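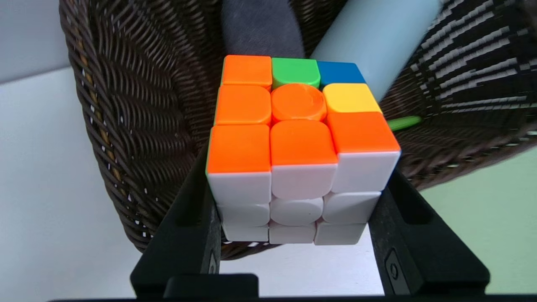 Figure 5.1 A puzzle cube with a mostly orange top face

Chapter 5
Adapting the Home for Later Life

Most people who grow older wish to remain in the home they know. Whether they can do so safely often depends on small matters: the height of a step, the position of a light switch, the width of a bathroom door. This chapter considers how such features are assessed and altered.

We begin with the home visit, using the Trustholm survey of 1,981 households as our main source. Section 5.2 deals with grab rails, ramps and stairlifts – the adaptations most often requested – and Section 5.3 with level-access showers. The closing section, by Menaka Rathnayake, follows one tenant, aged 98, through two assessments and the building work that followed.

Students should have read Chapter 4 before starting. Terms printed in bold are defined in the glossary.

Key terms: threshold, transfer space, turning circle, level access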